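Numska viewer: wood texture scale wrong after GLB export

rgrajales
August 31, 2018
Exporting a tabletop from Drokero to the Numska web viewer. Grain comes in at 2x scale. UVs look fine in Drokero. Mesh is 3297 triangles, one material.

g_iordache
Check the texture transform. The viewer ignores it on import. Bake the tiling into the UVs and export again.

chenao
Disagree. It reads the transform if the material has a single UV set. Delete the second set first.

g_iordache
Only in the beta. Release build 49 drops it either way.

rgrajales
I'm on 49. Baked the UVs, scale is correct now. Tiling is still visible at 3 repeats. 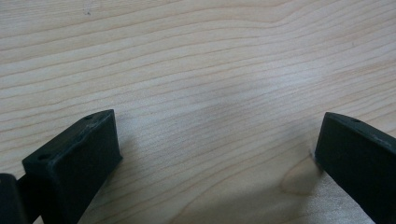
Pale wood, wavy grain

yapaza
Use a larger source tile. Long arcs like those will always show a seam on a small one.

chenao
Or rotate alternate tiles.

yapaza
Not with directional grain.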